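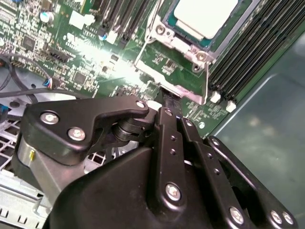
A slow week and a very old computer

October 19, 2023

I've been meaning to write since we got back from Atcombe, but the days have a way of filling themselves with laundry and phone calls, and then it's dark and I'm hunting for my slippers again.

Anyway, the big news is that I've finally given up my old desktop. It had been humming under the stairs for years and it took so long to start that I could make a pot of tea, drink the first cup and feed the cat before it asked for my password. Violeta came over and helped me move everything across — all 1621 photographs, plus my mum's recipes, which I'd typed up one wet May and then completely forgotten. Over 26 of them are for soup! I do love soup, but I can't think when she made them all.

We got side-tracked, of course. Violeta found the letters I wrote to Songül when she first moved away, and we sat on the floor reading them out until my knees complained.

I'm going to try the leek and barley one this weekend, and if it's any good I'll put the recipe up here.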